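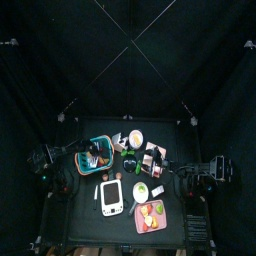
주황색 테두리의 청록색 바구니와 흰 그릇, 분홍색 사각 쟁반

홈 > 놀이·교구 > 역할놀이 > 주방놀이 소품

드레브스테드(Drevstead) 주방놀이 소품 모음
상품번호 418
판매: Vendirach
상태: 재고 있음
배송비: 4000원 (도서·산간 지역은 주문 단계에서 별도 안내)

상품 소개

주방놀이용 소품을 바구니와 함께 묶은 구성입니다. 싱크대나 가스레인지 모양의 큰 가구는 들어 있지 않습니다. 이미 놀이용 주방 가구가 있는 가정이나 어린이집에서 소품만 보충할 때, 또는 가구 없이 낮은 책상 위에서 놀이를 할 때 쓰기 좋습니다.

그릇과 음식 모형, 작은 가전 모형, 정리용 바구니가 한 묶음이라 상차림 놀이와 정리 놀이를 이어서 할 수 있습니다. 크기를 실물에 엄격하게 맞춘 제품은 아닙니다. 냄비에 비해 채소가 크게 느껴질 수 있으니 구매 전에 참고해 주십시오.

구성품

바구니: 청록색 플라스틱, 테두리는 주황색. 옆면에 틈이 나 있습니다. 작은 소품을 한데 담아 두는 용도입니다.

쟁반: 분홍색 사각형. 음식 모형을 올려 나르거나 자리를 나눌 때 씁니다.

그릇: 흰색 플라스틱, 둥근 형태. 테두리가 두껍게 말려 있고 속이 얕습니다. 진한 회색 냄비 안에 넣어 둘 수 있습니다.

냄비: 진한 회색이며 옆에 작은 손잡이가 있습니다. 놀이 전용이므로 불 위나 인덕션, 오븐에서 사용할 수 없습니다.

손잡이 병: 흰색 플라스틱 병으로 어깨 쪽에 고리형 손잡이가 붙어 있고 위에 짧은 원통형 뚜껑이 있습니다. 우유병이나 세제통 등 놀이에 따라 정해 쓰면 됩니다. 라벨은 붙어 있지 않습니다.

칼꽂이: 흰색, 비스듬한 상자형. 검은 손잡이의 칼이 꽂혀 있습니다.

가전 모형: 흰색과 회색의 작은 상자형. 전원이나 건전지가 필요 없습니다.

채소 모형: 길쭉한 초록색 채소와 밝은 초록색 잎 모양 조각이 포함됩니다. 생산 시기에 따라 채소의 종류와 색이 조금씩 다를 수 있습니다.

그 밖의 소품: 흰색, 주황색, 노란색, 빨간색의 작은 모형이 섞여 있습니다. 종류는 지정할 수 없습니다.

놀이용 책상과 도마는 판매 구성에 포함되지 않습니다.

옵션

기본 구성: 위에 적은 품목 전체
보충 구성: 음식 모형만 따로 담은 봉투 2개
단체 구성: 기본 구성 20세트를 한 번에 출고. 어린이집, 유치원, 치료실 주문용이며 견적서를 먼저 보내 드립니다.

보충 구성에는 그릇, 냄비, 바구니가 들어 있지 않습니다. 주문하실 때 옵션명을 한 번 더 확인해 주십시오.

사용 방법

처음 받으시면 포장 비닐을 모두 벗기고 물에 적신 천으로 닦아 말린 뒤 사용하십시오. 상차림 놀이를 할 때는 쟁반을 아이 앞에 놓고 바구니를 손이 닿는 옆자리에 두면 됩니다. 어린아이라면 음식 모형 몇 가지만 꺼내 놓고 시작하는 편이 수월합니다.

놀이가 끝나면 그릇을 냄비에 넣고, 음식 모형은 바구니에 담습니다. 병과 칼꽂이는 세워서 보관하십시오. 바구니 위로 소품이 수북하게 올라오면 선반에서 꺼낼 때 떨어지기 쉬우므로 큰 채소는 따로 두는 것을 권합니다.

색 분류, 같은 용도끼리 모으기, 심부름 놀이에도 쓸 수 있습니다. “흰 병을 냄비 옆에 놓아 주세요”처럼 위치를 나타내는 말을 넣어 지시를 주고받는 방식이 수업에서 많이 쓰입니다.

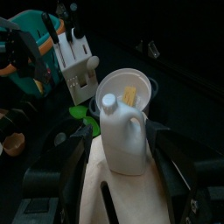
Elsa Peltonen 님은 병 손잡이가 어른 손가락에는 좁아도 아이가 쥐기에는 알맞았다고 후기에 적었습니다. 다만 그릇은 인형 여럿에게 상을 차리기에 모자라 결국 집에 있던 작은 접시를 함께 꺼내 썼고, 그릇만 낱개로 팔면 다시 주문하겠다고 했습니다.

그릇 낱개 판매는 현재 준비 중입니다. 가격과 출고일은 아직 정해지지 않았으며, 1월 입고 목록에 올라오면 이 페이지의 옵션에 추가됩니다. 전화 예약은 받지 않습니다.

관리와 세척

미지근한 물에 중성세제를 풀어 부드러운 스펀지로 닦으십시오. 철 수세미와 연마제는 표면에 흠집을 냅니다. 식기세척기와 건조기는 사용할 수 없고, 끓는 물로 소독하지 마십시오. 병 안에 물을 담아 놀았다면 바로 비우고 거꾸로 세워 말립니다. 바구니 틈에 낀 먼지는 마른 칫솔로 털어 낼 수 있습니다.

가전 모형은 물에 담그지 말고 겉만 닦아 주십시오.

주의 사항

작은 소품이 포함되어 있으므로 무엇이든 입에 넣는 시기의 아이에게는 주지 마십시오. 보호자가 지켜보는 곳에서 사용하고, 칼꽂이와 칼은 아이의 나이를 보고 내어 주는 시기를 정하십시오. 깨지거나 날카로워진 소품은 바로 빼고 버려 주십시오. 실제 음식을 담거나 보관하는 용도로는 쓸 수 없습니다.

같이 보는 상품

Saltdale 낮은 놀이 책상
바닥이 고르지 않은 방에서도 높이를 맞출 수 있는 조절 발이 달려 있습니다. 의자는 별도입니다.

Urbańczyk 정리 선반
바구니를 그대로 올려 둘 수 있는 깊이입니다. 벽 고정용 부품이 함께 들어 있으니 반드시 고정해서 사용하십시오.

배송과 교환

결제가 확인된 주문은 순서대로 출고합니다. 단체 구성은 포장에 시간이 더 걸리며 견적서에 적힌 날짜에 맞춰 나갑니다. 책상이나 선반을 함께 주문하시면 소품이 먼저 도착할 수 있습니다.

빠진 품목이 있으면 상자를 버리지 마시고 주문번호와 품목명을 문의란에 남겨 주십시오. 확인 후 해당 품목만 다시 보내 드립니다. 색상이 마음에 들지 않아 교환하실 때는 왕복 배송비를 구매자가 부담합니다. 이미 물놀이에 사용한 제품은 단순 변심으로 교환할 수 없습니다.

자주 묻는 내용

병뚜껑이 열리는지 묻는 분이 많습니다. 돌려서 여는 방식이며, 처음에는 뻑뻑할 수 있어 어른이 먼저 열어 주는 것이 좋습니다.

바구니만 따로 구매할 수는 없습니다. 같은 크기의 다른 색 바구니도 취급하지 않습니다.

선물 포장은 기본 구성에 한해 가능합니다. 주문 메모에 적어 주시면 가격표를 뺀 상태로 보내 드립니다.

상품 정보 최종 수정: 28/10/2021

장바구니 담기 | 관심 상품 | 상품 문의 | 목록으로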